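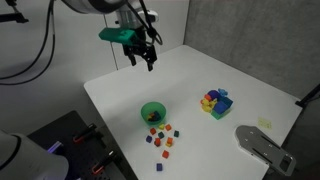

Print this item | E-mail this item

Do toy subscriptions really save money?

The new Sanitz plan has been in a lot of Albridge mailboxes since May, and the pitch is simple enough. Pay a monthly fee, get a box of toys, send it back when the kids are bored, get another. The flyer says families save $581 a year. I'd like to see the math.

As far as I can tell, that figure assumes you would otherwise buy every toy in every box, new, at full price. Who does that? Most of us get by on birthdays, hand-me-downs and the Saturday sale on Lu Street, where a bag of blocks goes for $5.

Then there is the fine print. The plan runs 12 months. Lost pieces are charged one by one, and the flyer doesn't say how much — I had to call twice to find out that it "varies by item." Return shipping is free, unless the box goes back late.

Maybe it works for a family in a small apartment with no closet space. I can believe that. But the Grenus branch library already lends toys, 900 of them at last report, and all it asks for is a library card. The selection is a bit worn. My kids haven't complained yet.

Print this item | E-mail this item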